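Chapter 3
Where Things Live: Storage in the Small Kitchen

Every kitchen has a drawer that no longer has a job. It began as the place for dish towels, took in a few batteries during a power cut, and now holds a bicycle key, two corks and the instructions for a toaster that left the house years ago. Ask the owner what the drawer is for and you will get a shrug.

In Chapter 2 we looked at surfaces and how quickly they fill. This chapter moves down a level, to the space beneath them. The two subjects are hard to separate. A bowl stays out on top when it has no settled place below, and the bread stays beside it for company. In the Trosutdale household survey, which we will lean on throughout this part of the book, 2,311 kitchens were visited over one October, and the visitors wrote down what was lying on the counter before anyone had time to hide it. Their notes make cheerful reading, provided your own kitchen was not on the list.

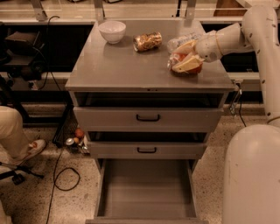
Figure 3.1 A bowl, a crushed can and a bag of sliced bread on a drawer cabinet. The bottom drawer is empty.

Look at the three items in Figure 3.1 and sort them before reading on. One is a dish, one is food and one has probably finished its working life. Each calls for a different decision, and only two of those decisions involve storage at all. Beginners tend to reach for the open drawer and put everything in it – a method that clears the top in seconds and produces the drawer described in our first paragraph.

We will use two terms from here on. The home of an item is the place it returns to after use. Its landing spot is the place where it gets put down. In a well-planned kitchen these are close together. In most kitchens they are on speaking terms at best.

Section 3.1 deals with drawers: depth, order and the case for leaving one empty. Section 3.2 turns to bread, which has started more family arguments than its price would suggest. Before you begin, open the nearest drawer in your own kitchen and write down what it holds. Keep the list. You will need it for the exercise at the end of the chapter.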